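3.2 Surface wear and stain resistance

Samples of four solid-surface sheets (Trellska, Prolau, Sarantis and Hadach) were cut to the same size and conditioned at room temperature before testing. All were supplied in matte finish, in a pale neutral shade. Each was abraded for 200 cycles under a fixed load, and gloss was read before and after at the same five points. Staining agents were coffee, red wine, beet juice and cooking oil, left under a watch glass for 28 hours.
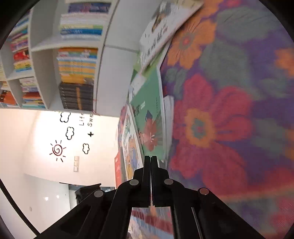 Gloss rose on every sheet after abrasion, as expected for a matte finish polished by contact. The rise was smallest for Prolau and largest for Hadach, whose filler is coarser. Stains from coffee and oil were removed with a damp cloth and mild detergent. Beet juice left a visible mark on Sarantis that needed a nonwoven pad, and the pad in turn raised the local gloss. Repeat readings on the cleaned areas are listed in Table 4.

Edge samples were treated separately, as the sanding step at the factory differs from that used on the face. A total of 141 edge readings were taken, of which 26 were rejected for poor seating of the meter.
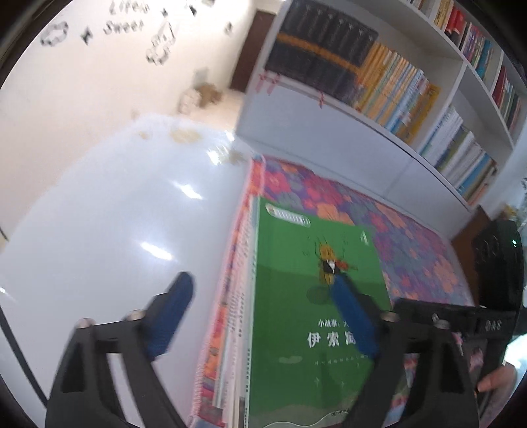 Color change was judged by eye under diffuse light and then by instrument. The two methods agreed except on the lightest samples, where the observers tended to report a change that the instrument did not record. Reflections are a likely source of the error. A glossy white tabletop such as the one in Figure 3, with a green book lying near it, can pick up a tint from its surroundings, and a matte sheet polished by wear may begin to do the same. Instrument values were therefore used in the ranking.

Figure 3. White bookshelf, glossy white tabletop and stacked books with a green cover uppermost.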